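Bench notebook, dye and finishing room, Lemden
March 2025

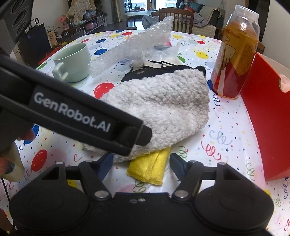
Why does the Tsao yellow go dull after the second wash when the first wash looks fine?

Mostly the rinse. Loose dye that should have gone down the drain on day one stays in the cotton, comes off in the second wash and settles back unevenly. The water hardness makes it worse. The rest of this entry is how I got there, and what is still open.

Background for whoever picks this up. We have been dyeing the plain-weave cotton for the napkin order with the Tsao yellow since October. Carol Haslam passed the first lot on shade and on rub. Then Denise Garside had pieces back from Gidbridge with a note that they looked tired after two washes at home. I washed our own retained pieces and got the same thing: first wash good, second wash flat and slightly greenish along the hems.

I started with the wrong idea, that we were short of soda ash. Put up four small pots with the soda stepped up each time, same cloth, same dye weight, same time in the bath. The two strong ones came out a touch deeper but all four went dull on the second wash by the same amount. So fixing isn't the main trouble. Left the four pieces pinned in the back of this book, in order, palest at the top. The third has a tea mark, ignore it.

Next, the rinse. Our sheet says two cold rinses and one hot. Callum pointed out that the sheet was written for the old top-loader, which held a good deal more water than the present one. Same number of rinses, less water, so less dye carried away. Obvious once said. I have written that at the top of the sheet in pencil until Carol agrees to reprint it.

Rinse trial
Cloth: 900 g from one bolt, scoured together, then cut into three lots.
Dye: Tsao yellow, one bath, all three lots in together so there could be no argument about the shade.
Lot A: sheet method, two cold and one hot.
Lot B: two cold, two hot.
Lot C: two cold, one hot, soak overnight in hot water with the lid on, one more hot in the morning.

Last rinse water saved in jars from each. A was plainly yellow. B was faintly yellow against white paper. C I could not tell from tap water, and neither could Hui-mei when I handed her the jars with the labels turned round.

Washed all three twice with the plain powder. A went dull, as before. B slightly down, and only if laid next to an unwashed piece. C held. Hems on C were still a little greener than the middle, which I don't like and come back to below.

The overnight soak costs nothing but time and a clear bucket. The extra hot rinses cost more than I expected when I worked out the water heating, so I would go for the soak. It does mean no yellow can be dyed and dried on the same day. Denise will need to know that before she promises dates to anyone.

Water
The test strip on our tap reads hard, which we knew. Tried a small lot with the Skostum softener in the dye bath and in the first hot rinse. The difference was smaller than the difference between A and C but it was there, and the greenish cast on the hems was nearly gone. One lot only. I don't want to put it on the sheet from one lot. Cyrill says he had greenish yellows years ago from a length of copper pipe and wants to know what the feed to our machine is made of. I have looked as far as the wall and it is plastic up to there. Beyond that I don't know. Ask the landlord.

Note on the softener: the tub has no scoop in it. I weighed everything. If you use the spoon from the soda ash, wash it and dry it first, the two clump together.

Hems
My own guess is that the hem is just three thicknesses and the rinse doesn't get through it in the time. Against that, the red from the same supplier has never done it. Unpicked one hem from lot A and the inside fold was darker and greener than the outside, so something is sitting in there. Unpicked one from C and the inside fold was much nearer the rest. Have not unpicked one from the softener lot as there are only a few pieces and Carol wants them whole to show Gidbridge.

We could dye before hemming. Callum is against it – the cut edges fray in the machine and he loses a strip off every side. He tried it on the blue and ended up with napkins nobody could sell as a set. Fair enough. Could try an overlocked edge first, then dye, then turn. More thread, more handling. Parked.

Rub and light
Dry rub on C fine. Wet rub better than A, with barely a mark on the white cloth.
Light: strips from A and C are taped in the south window under card, half covered. Please don't move them. Somebody moved the last ones to clean the sill and I lost the lot.

Other things noted this week
The small scale drifts when the extractor is on. Turn the extractor off, weigh, turn it on again.
Drying rack two has a rusty joint at the left end. I have wound tape round it but keep pale cloth off that end.
Order book shows 249 yellow napkins still owing to Gidbridge. There are 34 finished on the shelf from the old method. I have tied a label on them and they should be re-rinsed before they go anywhere.
We are nearly out of pH strips.

To do
Repeat the softener lot twice, same weights, and keep the rinse jars.
Try C's soak at six hours and see if overnight is really needed.
Find out about the pipe.
Get Carol to sign off the new rinse sheet. Until she does, use lot C method for yellow only. Red and blue stay as they are.
Hui-mei to write to Tsao and ask what they recommend for hard water. Their leaflet only gives one line on it and the line is about wool.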